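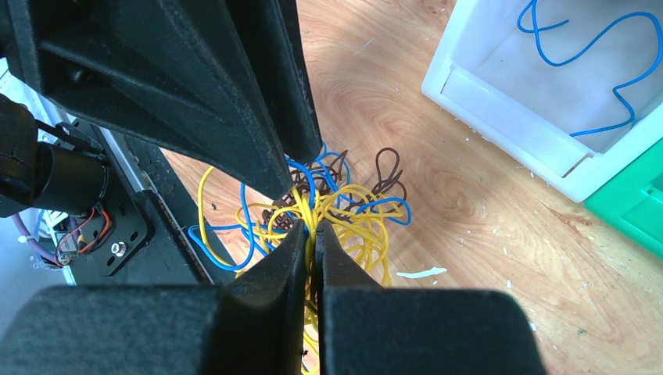

Moving from a house with a garage to a 612 square foot apartment, what do I do with the "garage stuff"?

Posted by mapleandmoss

Hi all, first time posting but I've been reading the downsizing threads for months and you people are great. We sold our house in Tremham and we're moving into an apartment in December. 612 square feet, two of us, one very large cat. Most of it has been okay! Clothes were easy, kitchen was medium, books were painful but they're done.

Then there's the garage. I've gone through it three times and come out with the same pile every time. It's all the stuff that doesn't have a category. Half cans of paint, bits of trim, picture hooks, speaker wire, extension cords, a box of doorknobs from a door we don't have anymore, a hand sander, camping gear, the good ladder, the bad ladder. My spouse says keep the tools and toss the rest. But then I pick up a perfectly good roll of weatherstripping and think, well, I'd just have to buy this again.

The apartment has one hall closet, 57 inches wide on the inside (I measured twice, in denial), and it has to hold coats and the vacuum too. No basement locker. There's a little balcony but the lease says plants and chairs only.

I called Quintanilla Storage and they quoted me $62 a month for their smallest unit. That sounds fine until I picture myself still paying it five years from now to store doorknobs. On the other hand it would make this go away, and I'm so tired.

So, for anyone who went from a garage to no garage: did you rent a unit? What did you keep? What do you miss? And what do you do with the weird stuff like paint that the donation places won't take? Thank you in advance, and sorry this got long.

turnipcellar

Oh, I feel this one! We did the same move two years ago, bigger house, slightly bigger apartment, same kind of closet. I'll tell you what we did, including the dumb parts.

We rented a storage unit. I told myself it was for three months. We had it for over a year, and I visited it maybe four times, and two of those were to look for a thing that turned out to be in my own kitchen. When we finally emptied it I kept one camp stove and the Christmas tree stand. So my vote is skip the unit unless you have furniture you truly have plans for. If you do rent one, pay up front for a fixed stretch if they'll let you, and put the end date on your calendar with a loud reminder the month before.

For the closet, go up. Ours had one shelf and a rod and then all this wasted air. I bought a Clikano wall rail set (you screw a rail to the studs and the brackets hang off it) and it took me one afternoon and some language. Coats went on the left, shelves on the right, vacuum underneath the coats. Ask your landlord first about screwing into walls! Mine was fine with it as long as I filled the holes when we leave. Yours might say no, and then you're looking at a freestanding unit, and those eat more floor than you'd think.

Now what to keep. I made myself a rule that garage things get one toolbox and one lidded bin. Toolbox has hammer, two screwdrivers, pliers, tape measure, level, utility knife, adjustable wrench, a small drill. I've needed something outside of that list exactly once, and my neighbor had it.
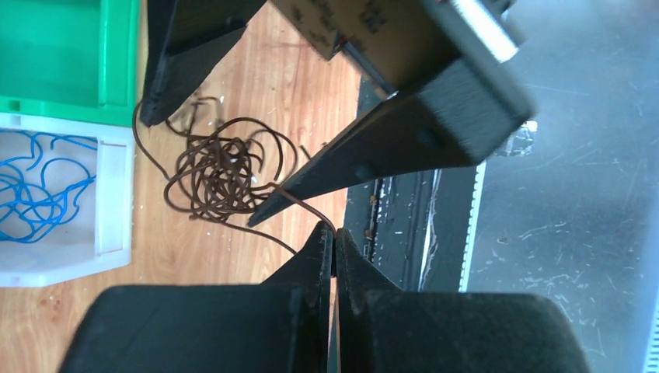
The bin is the harder half, and it's where I'd slow down and give yourself a whole evening. It's for the stuff that fixes other stuff: picture hooks, felt pads, a few screws, glue, tape, spare bulbs. Wire was my personal weak spot. A strand of wire looks like it takes up no room, so you save it, and then you save the next one, and pretty soon it has its own box. I let myself keep one short coil for hanging pictures and that was plenty. Same idea with string, chain, and those little bags of mystery hardware that come with furniture. If I couldn't say what it belonged to, out it went.

Extension cords: keep one short, one long, and one power strip per room. Check them for cracks before you pack them, we found a bad one that way and I'd been using it with the leaf blower for years, yikes.

The good ladder, I'm sorry to say, goes. I cried a little over ours. Get a folding two-step stool that hangs on the inside of the closet door. Apartment ceilings are low enough that it does everything except the smoke alarm in our hallway, and for that one I call the office.

Paint you'd have to look up locally. Our county takes it on certain mornings at the transfer station, and latex paint you can dry out with cat litter (you've got the cat already!) and put in the regular trash where we are, lid off. Rules are different all over so check yours. Ask the buyers of your house too. Ours wanted every can that matched a wall, plus the leftover tile, and they were thrilled about it. They may even want those doorknobs.

Good luck, and get some sleep. It took us about 15 trips to the donation place and I think the guy at the drop-off knew my car by the end.

oldporchlight

rent the unit. you can always get rid of things later but you can't un-throw them away. my brother tossed a whole set of clamps and bought them all again inside a year

also cat litter clumps are heavy, don't fill the trash bag all the way

saltboxsunday

I'm going to disagree a little with both of the folks above, in a friendly way. I think whether you need storage depends on what you do with your weekends. I refinish chairs. If I'd gone down to one toolbox I would've been miserable by spring, so I kept more and gave up other things for it. We have no coffee table. We have a chest with a cushion on top, and my hand tools and sandpaper live in the chest.

So before you sort anything a fourth time, I'd write down the last few projects you did for fun. Only the fun ones. Fixing the gutter doesn't count, you won't have gutters! If the list is blank then you're free, and you can listen to turnipcellar and be done by supper. If there's something on it, that hobby gets real space in the apartment and everything else gets squeezed.

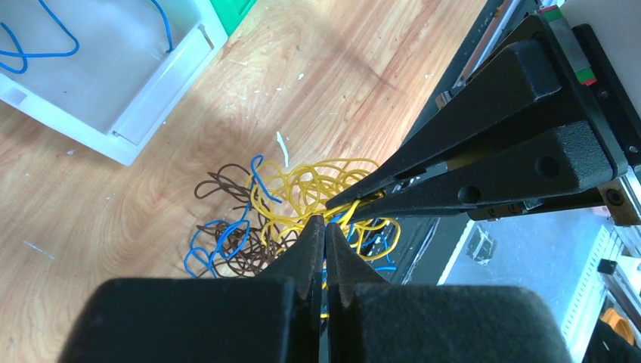 The other thing that saved me was sorting by job and ignoring what kind of object a thing was. I used to have all the brushes together, all the blades together, all the tape together. That works great with a garage wall and it's awful with a closet. Now there's a "hang something" pouch, a "something leaks" pouch, and a "something is wobbly" pouch. When the towel bar comes loose I grab one pouch and sit down on the bathroom floor with it. Whatever didn't fit into a job went to the free shelf at our building, and most of it was gone overnight.

On the camping gear, do you go every year? If so keep it, and store the soft things inside your suitcases. Sleeping bags squash into a big suitcase just fine, and the suitcases were going to take up that room anyway. Tent goes under the bed. If you haven't been in a while, see if there's a gear library or an outfitter near you that rents. I'd rather pay for a tent for one weekend than trip over mine all winter.

For the movers, tell them ahead of time about anything with fuel or chemicals in it. We used Nesovard and they wouldn't load our camp fuel, the half can of stain, or even the furniture polish. Fair enough, but we found that out at 7 in the morning with the truck in the driveway, and I ended up driving it all over myself in a dishpan on the passenger side floor. Ask for the list when you book.

And do the closet before you unpack the rest. We didn't, and the hallway was impassable for weeks.
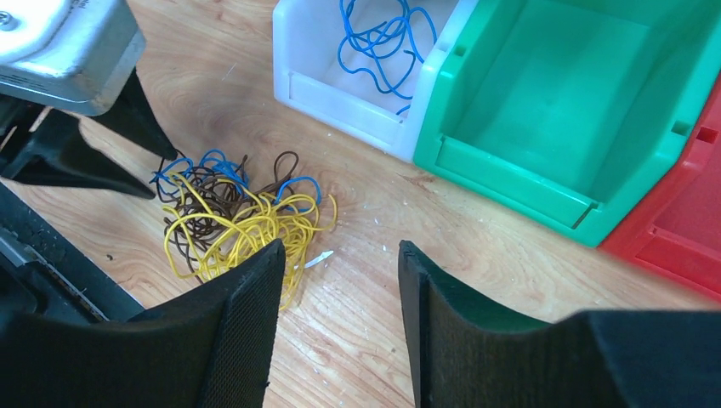 Update from mapleandmoss

Thank you, all of you! I read these out loud over dinner. We've decided against the unit, at least for now. The buyers said yes to the paint and the good ladder, and a very polite no to the doorknobs.

I did the fun projects list and mine was blank except for repotting plants, so I get one bin and a bag of potting soil on the balcony. My spouse's list had bike repair on it three times, so the bike stuff gets the bottom of the closet and I'll keep my opinions to myself. The landlord hasn't answered about the wall rail yet. If anyone has a freestanding shelf that fits next to an upright vacuum, please tell me what you bought and how deep it is.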